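Zwischenbericht Nachwuchsförderung Viertelmeile
Team Bednarek, Standort Norkcombe
An die Förderstelle, zu Händen Gitau Shirima

1. Stand nach der ersten Saisonhälfte

Das Team hat die beiden Fahrzeuge wie im Antrag vorgesehen an den Start gebracht. Der Dragster für die Juniorenklasse war von der ersten Veranstaltung an einsatzbereit. Das zweite Fahrzeug, der umgebaute Door Car mit Saugmotor, kam erst zur zweiten Veranstaltung dazu, weil die Kardanwelle nachgewuchtet werden musste. Die Mehrkosten dafür trägt das Team selbst, sie tauchen in der Abrechnung nicht auf.

Bis zum Stichtag wurden 167 gewertete und ungewertete Läufe gefahren, Testtage eingeschlossen. Der größere Teil entfällt auf den Juniorendragster. Beim Door Car fehlen uns noch Läufe bei hohen Temperaturen, deshalb ist die Abstimmung der Startdrehzahl dort nicht abgeschlossen.

2. Fahrerinnen und Fahrer

Die Lizenzprüfungen sind abgenommen. Eine Teilnehmerin musste den Lauf mit Notabschaltung wiederholen und hat ihn im zweiten Versuch bestanden. Eero Kiiskinen hat die Einweisung am Startbaum übernommen und bleibt bis zum Saisonende als Fahrtrainer dabei.

Die Reaktionszeiten sind bei allen Geförderten besser geworden, allerdings nicht gleichmäßig. Beim vollen Startbaum liegen die Werte dicht beieinander, beim Pro-Start gibt es weiterhin zu viele Rotstarts. Das wird in den nächsten Wochen an der Übungsampel in der Halle trainiert. Geplant war außerdem ein Vergleich mit den Aufzeichnungen vom Vorjahr. Er entfällt, da die alten Zeitkarten nur unvollständig vorliegen.

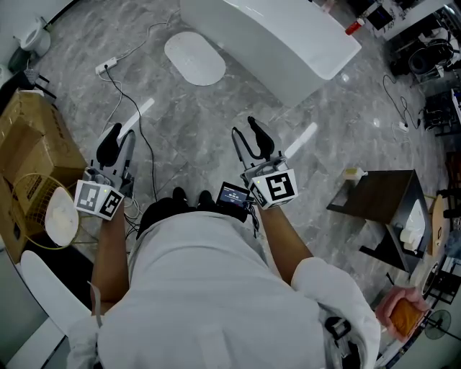

Seite zuletzt geändert: 24. Juni 2021

3. Technik

Der Motor des Juniorendragsters läuft seit dem Kolbenwechsel ohne Auffälligkeiten. Die Fliehkraftkupplung wurde auf einen etwas späteren Eingriff eingestellt, dadurch sind die Zeiten auf den ersten Metern gleichmäßiger. Die Endzeiten haben sich kaum verändert.

Beim Door Car gab es zwei Ausfälle. Der erste betraf einen Ölverlust am Getriebeausgang und kostete uns die Qualifikation in Norkcombe. Der zweite war ein gebrochener Stößel, der im Fahrerlager nicht zu tauschen war. Die Zylinderköpfe sind inzwischen zerlegt und geprüft worden, Risse wurden nicht gefunden. Für die zweite Saisonhälfte liegt ein Satz verstärkter Ventilfedern bereit – eingebaut wird er erst nach dem nächsten Testtag, damit wir einen sauberen Vergleich haben.

Der Datenschreiber zeichnet jetzt auch die Raddrehzahl hinten auf. Die Auswertung dauert noch zu lang. Zwischen zwei Läufen reicht die Zeit meist nur für einen Blick auf Drehzahl und Lambdawert.

4. Strecke und Gelände

Mit dem Betreiber ist die Nutzung der Nebenbahn weiterhin schriftlich vereinbart. Offen ist die Frage der Haftmittelpräparierung an reinen Testtagen. Der Betreiber möchte sie gesondert berechnen, im Antrag war sie als Bestandteil der Streckenmiete angesetzt. Wir haben um ein Angebot gebeten und reichen es nach.

Die Zufahrt zum Fahrerlager wurde auf unserer Seite neu geschottert. Der Standplatz am Ende der Reihe ist bei Regen nach wie vor nicht zu gebrauchen.

5. Mittelverwendung

Reifen und Kraftstoff liegen im Plan. Für Sicherheitsausrüstung wurden 2000 Euro mehr ausgegeben als angesetzt, da zwei Anzüge die Prüfung nicht mehr bestanden hatten und ersetzt werden mussten. Wir beantragen, diesen Betrag aus der Position Reisekosten zu decken. Dort ist durch die abgesagte Auswärtsveranstaltung genug übrig. Die Gesamtsumme der Förderung ändert sich dadurch nicht.

Abgerufen sind bisher 50 Prozent der bewilligten Mittel. Die Belege sind nach Positionen sortiert und liegen dem Bericht in Kopie bei. Es fehlt noch die Rechnung für das Nachwuchten der Felgen.

6. Nächste Schritte

Testtag mit dem Door Car, anschließend Entscheidung über die Ventilfedern.
Zusätzliche Einheiten an der Übungsampel für alle Geförderten.
Nachreichen des Angebots zur Streckenpräparierung.
Prüfung der Fangschirme durch den Hersteller.

Bei den Fangschirmen rechnen wir mit Wartezeit. Falls sie nicht rechtzeitig zurück sind, startet das Door Car bei der nächsten Veranstaltung nur über die Achtelmeile. Wir bitten um eine Rückmeldung zur Umwidmung unter Punkt 5, bevor die Nennungen für die zweite Saisonhälfte abgegeben werden. Der Abschlussbericht folgt im November.

Für das Team Bednarek
Eero Kiiskinen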